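Workshop tips: perception and planning for kitchen refill jobs
Filed under: Bench notes, software

Refilling a jar with straws takes a person one reach. For a control stack it is a string of small perception problems, and most of the trouble sits in the labelling and the planner settings. The tips below come from our work on Iner, the task planner we use for pantry jobs, and assume you already have recorded demonstrations to work from.

Tip 1. Label single thin items as line segments. A bounding box around a straw is mostly table, and the grasp scorer will happily pick the table. Mark both ends and let the tool fit the line. A straw held level between two hands is the best case for this, with both ends marked by the fingers.

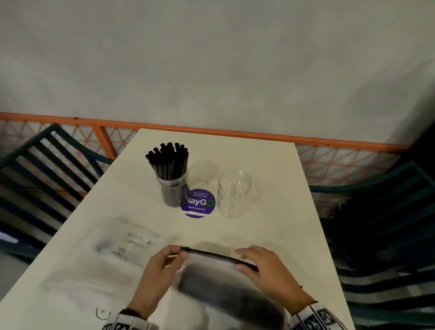 Ariel Maglaya writes that two endpoints are too few once the straw bends, and that a third point at the middle cut the bad fits on the Castillo set from 61 to 4. We have since made the third point optional in the labelling tool. It is off by default and slows the work a little.

Tip 2. Turn off depth filling over clear plastic. Film and clear jars return patchy depth, and the usual hole filler invents a smooth surface across them. Pass the raw mask to the planner and treat missing depth as unknown space. Set the unknown cost above the free cost but below the collision cost, or the arm will refuse to approach the bag at all. 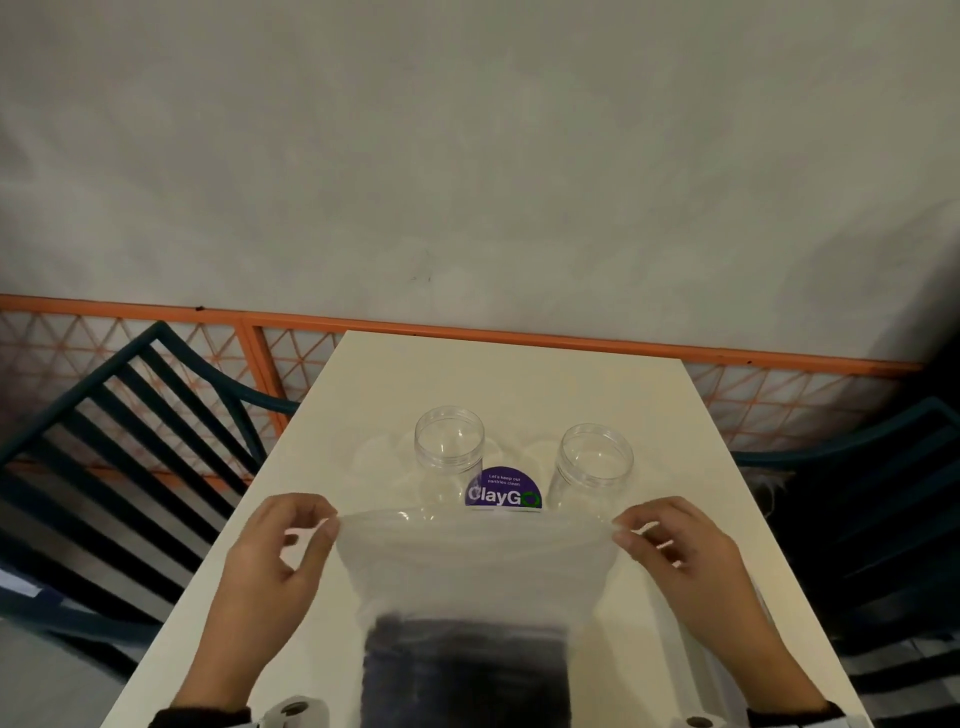

Ariel Maglaya

Tip 3. Split the bag step in two. "Open" and "take out" need different force limits, and a single skill covering both gets tuned badly for each. In Iner, end the first skill on a change in mouth width, measured between the gripping points.
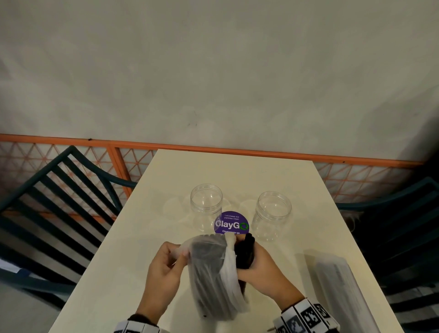
Skill boundaries should be written as conditions on the state, never as times. A demonstrator may pause for a second or for ten, and a fixed cut will land in the wrong place. Overlap is the harder case: here one hand keeps hold of the bag's upper edge while the other already has one of the black items at the opening, so the two arms need separate labels. We keep one track per arm and join them with a shared event list.

Tip 4. Check the clock offset before blaming the policy. Wrist pose and head camera drift apart over a long session. Our limit is 90 milliseconds, and anything over it goes back through the Boren sync script before training. Run the check on every file,

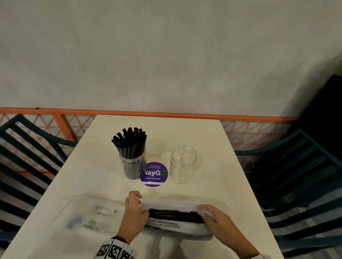
including the short ones, and write the result into the file header so that the loader can reject bad files by itself. Of 341 files in the Prevdale batch, the short ones were the worst, as the script had too few samples to fit a slope. For those, fix the slope at the session value and fit the offset only.

Tip 5. Keep the planner's retry count in the task file, next to the goal. A global setting is hard to trace later.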